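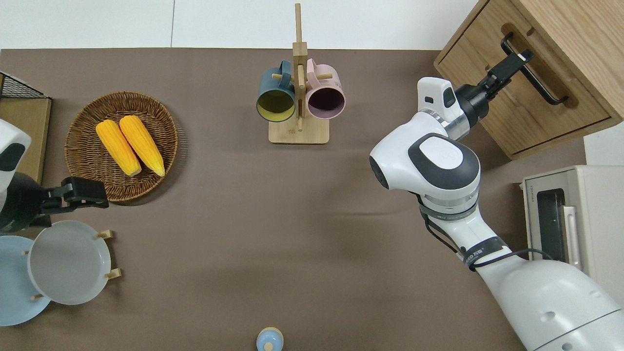 Somtochukwu Chukwu replied to last night's post that the Zeneck tablet was still on the shelf at the Tevbridge store, so my claim that it had been pulled everywhere was wrong. Fixing that now.

2/ I called 6 stores this morning. Four have none left and aren't getting more. Tevbridge has three. The other one put me on hold and I gave up.

3/ None of the clerks had heard about a new model. One said the order page for the 262 GB version just went gray in July.

4/ Price hasn't moved online. In stores it's $100 off, but only if you ask, and only on the older color.

5/ Zeneck's press office hasn't answered my email. Adebisi, which makes the keyboard case, told me it is still shipping the current size and has no plans to stop.

6/ If you bought one in the last couple of weeks, check your receipt. Two of the stores said they'd match the lower price.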